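Lesora 客厅归位记录 说明

最后改动 06/06/2021,改的人 Ngozi Ezeani。赶着写的,有漏的直接在问题页提。

内容就一件事:客厅里的软东西不在该在的位置,把它放回去。靠垫、毯子、椅套之类。主角是靠垫和灰色单人椅,别的都是顺带。

灰色单人椅和带毛边的浅色靠垫,前两张能看到:

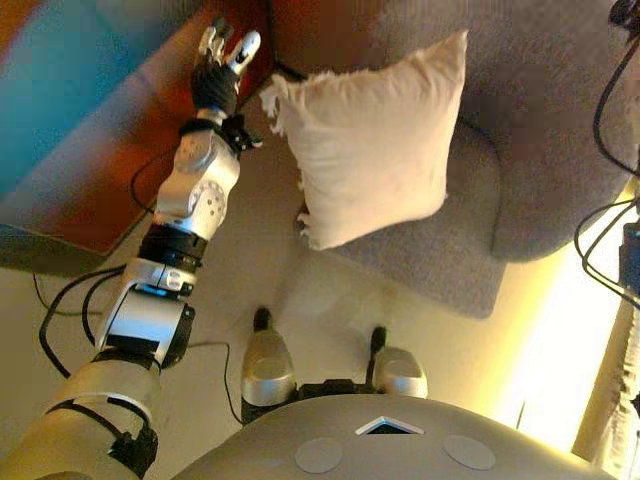
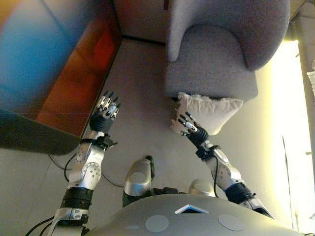
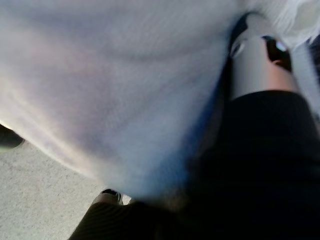
先说大小。一共超过 64 段,每段对应一次整理,从东西乱着开始,到负责人觉得可以了为止。"可以了"怎么算,后面有一节专门讲,请一定看,之前有人没看就拿去算成功率,数字对不上又来问我们。

目录

rooms/ 每个房间一个文件夹,里面有平面草图和家具清单
items/ 软物的卡片,一件一张
runs/ 每次整理的记录,按房间再分
notes/ 手写笔记扫描件,字很丑,抱歉
labels/ 标注表,逗号分隔,编码统一
old/ 二月那批,别用,留着是为了对照

房间

四个房间,布置各不一样。Afolabi 是最常用的一间,单人椅基本都在这间拍的。剩下三间没起名字,按门牌编号,见 rooms 里的清单。

Afolabi 这间的家具清单写得最细:哪件靠墙,哪件能推动,哪件表面反光。反光那一栏是后来加的。亮面家具会把窗户和旁边东西的颜色映出来,标注的时候有人把倒影当成了一块布,框了半天。现在规定是倒影一律不标,拿不准就在备注里写"疑似倒影"。

地面颜色不要当房间的依据。同一块地,光线一换,看着一会儿偏米色一会儿偏灰。清单里统一写"浅色地面",不再细分。以前细分过,两个人标出来两种颜色,吵了一下午,删了。

家具

Bokmont 单人椅:灰色,织物面,靠背和扶手是弧的。登记的时候注意分开写座面、靠背、扶手,三个部位是三个标签。很多人图省事只写"椅子",这样后面没法区分靠垫是放在座面上还是搭在扶手上。

部位怎么分,大致这样:
座面:人坐的那块平面,包括前沿的圆边
靠背:背靠着的弧面,到顶为止
扶手:两侧,和靠背连着的地方归靠背
底部:座面前沿往下直到地面,这块靠垫经常贴着,别归到座面

矮家具(桌子、柜子)放一起登记,统一标签"矮台面"。原因很简单,从高处往下看分不清有没有抽屉门板。要细分的看 rooms 清单,那里面是人走过去看了写的。

软物

七类:靠垫、毯子、椅套、桌布、毛巾、布袋、玩偶。玩偶很少,训练别指望。

靠垫里面用得最多的是 Gerkby,方形,浅色,四边有毛边。关于毛边多说几句:

毛边算靠垫的一部分。画轮廓时沿着布的主体走,散出来的线不用一根一根描,但是外面要留一点余量。
线头缠到别的东西上,在备注写"缠线",整段保留,不要删。
掉在地上的线头,不标,也不用写。
毛边朝哪个方向倒,没有标注,有人问过,没做,也不打算做。

颜色只写"浅色"。奶白、米白、灰白,不同角度看着差好多,偶尔还带点粉。同一个靠垫在表里曾经有过好几个颜色名,合并花了很久。如果你手上的旧表里颜色列还有别的写法,那是旧的,换掉。

靠垫放得正不正

这一节是问得最多的。归位有下面几种状态,写在 labels 的 state 列:

on_floor 靠垫整个在地上,包括斜靠着椅子底部、但是下边着地的
on_seat 在座面上,平放,没有靠着靠背
upright 立着,下边在座面上,背面靠着靠背
draped 搭在扶手上,或者一半在外面
unknown 看不清,或者正在动

只有 upright 算归位完成。on_seat 不算,很多人觉得已经在椅子上了就行,我们这里不行,平放的还要再立起来。稍微歪一点可以接受,一个角折进去也可以接受,面上有皱没关系。塌下来盖住半个座面的不可以,写 on_seat。

有几段最后是歪的还是塌的,看法不一致。当时两个人分别判,不一致的由 Ngozi Ezeani 定。她定过的在备注里有个 NE,别改。

拿靠垫时画面会糊,布料占满一大片的时候尤其糊,折痕很淡,纹理只剩模糊的条纹。这种帧状态写 unknown,不要根据前后猜。轮廓可以画就画,画不出来留空,空值是允许的。请不要填零。有一版脚本把空值当成零,靠垫全跑到左上角去了......已经修了,但是旧的缓存要手动清。

毯子和椅套

毯子比靠垫麻烦。叠好算归位,可是叠成什么样没有统一标准。目前的规定:四边基本对齐,没有拖到地上,就写 folded。拖一个角在地上的写 partial。团成一团放在椅子上,写 bundled,不算完成。

椅套只有套上和没套上两种,中间状态不标。套反了的有,反着也算套上,备注里写"反"。

桌布、毛巾、布袋按 items 里的卡片来,每张卡片最下面有一行完成条件,以卡片为准。如果卡片和这份说明冲突,也以卡片为准,然后麻烦告诉我门一声。

标注表的列

run 整理编号
room 房间
item 软物编号,对应 items 里的文件名
place 东西现在所在的部位,用上面的部位名
state 状态
blur 糊不糊,是或者否
note 备注,中文英文都有,没统一

备注列不要拿去做自动处理。里面什么都有,包括某人记的午饭。午饭那几条应该删干净了,没删干净的话请无视。

place 和 state 偶尔会打架,比如 place 写底部,state 写 upright。一般是 place 忘了改,信 state。

怎么用

整包解压,保持目录不动。先读 rooms,再读 items,最后 runs。反过来读会报找不到编号,不影响结果但是很烦。

要划分训练和测试的,请按房间分,不要按段随机分。同一间房里椅子位置几乎不动,随机分的话测试分数会虚高。我们自己的分法在 labels/split 里,13 段留作测试,里面有靠垫也有毯子,没有玩偶。

只想要靠垫的,筛 item 开头是 cushion 的就行。筛完记得把 draped 留着,有人觉得这是失败样本就去掉了,其实很多段中间都会经过这一步,去掉以后顺序就断了。

二月那批

old 里的。当时部位只有"椅子"和"地面"两种,靠垫立着还是平放完全没记。颜色列也乱。后来整个重标,重标后的在 runs,原来的放 old 不动。两边编号不是一一对应,有个对照表,但是缺了几行,补不上了,笔记找不到。

已知问题

靠垫背面和正面没有区分,Gerkby 两面一样所以影响不大,别的靠垫可能有。
晚上开灯的段落颜色偏暖,没有校正。
浅色靠垫在浅色地面上,轮廓容易漏掉下边,复查过一遍,肯定还有漏的。
靠垫亮的地方过曝,毛边看不见,轮廓会比实际小一圈。
布袋的把手有时标了有时没标,以后统一,现在没空。
家具清单里扶手左右的方向,是人坐在椅子上的左右,不是看过去的左右。标注表里也是。写在这里是应为真的每周都有人问。
毛巾卡片有两张内容重复,编号不同,用哪张都可以。

没有的东西

没有重量,没有材质成分,没有靠垫的芯是什么。买的时候标签剪掉了,没法补。硬的东西(杯子、遥控器、书)就算出现在台面上也不标。灰尘不标。窗帘不标,虽然也是布。

没有录音。尺寸只有家具有,软物没有量,一捏就变形,量出来每次都不同。

反馈

发现标错的,请给整理编号和软物编号,再写你觉得应该是什么状态。只写"这个不对"的没办法处理。状态争议请先看上面那节,on_seat 和 upright 的问题不再单独回复了。

想加新的房间或者新的靠垫也欢迎,items 里有空白卡片,照着填,完成条件那一行必填。颜色写浅色、深色、花色,三选一,不要再发明新的了。

引用的话写 Lesora 和下载日期就够。

待办:毯子卡片重写;split 加一列说明;对照表缺的行标出来;notes 里扫描歪的重扫。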